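3.2 Flour storage and the home baker

We began this part of the study with a simple worry, one that will be familiar to anybody who has ever opened an old bag of almond flour and wondered whether to trust it. Nut flours carry a good deal of oil, and oil goes stale. Most of the households in our March survey had stored theirs wherever there was room, and we wanted to know how much that choice mattered once the flour was baked into an ordinary loaf with no gluten to hide behind.
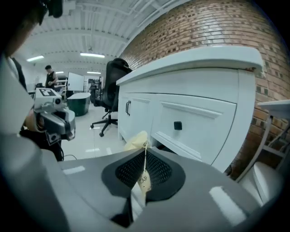
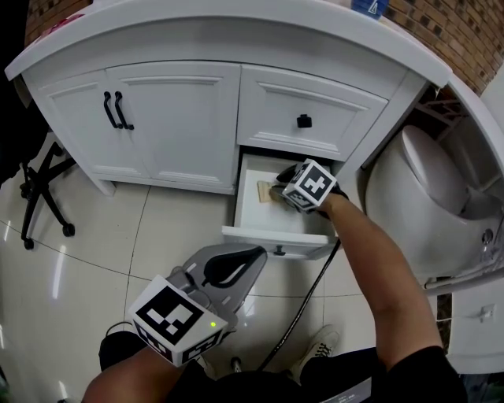 Figure 3. The second picture shows a lower drawer pulled open, with a hand reaching in.

Brisa Palacios wrote back after reading our first draft that we were being far too gentle on the cupboard, and that in her own baking a bag kept in a warm kitchen had a bitter edge well before the printed date, even when it still smelled perfectly pleasant. She asked us to taste the flour raw as well as baked, and we are very glad she did (it changed the whole shape of this section!).

We bought 1,000 g bags of the Brzozowska blanched flour and split each one between a kitchen cupboard, a refrigerator and a freezer. Every loaf used 800 g of flour, and all of them were baked in the same Stirnetik oven, on the middle rack, by the same pair of hands. The tasting panel had 8 members, all of whom bake at home and none of whom knew which loaf came from which shelf. They tasted the raw flour first, with plenty of water and plain crackers in between, and then the bread, once it had cooled all the way through.

Freezer flour was the clear favorite in both rounds. Refrigerated flour came close behind it, and several tasters went back and forth between the two for quite a while before making up their minds. The cupboard flour did better than Palacios had predicted in the bread, where the eggs and a little honey seem to cover a lot of sins, but in the raw tasting her point held up very well, and three panelists marked it as bitter without any prompting from us.

Guadalupe Alvarado, who baked the loaves, also noted that flour used straight from the freezer made a stiffer batter and a slightly lower loaf. Letting it sit out on the counter in its closed bag before mixing took care of this, and we followed that practice for all the later bakes reported in Section 3.3.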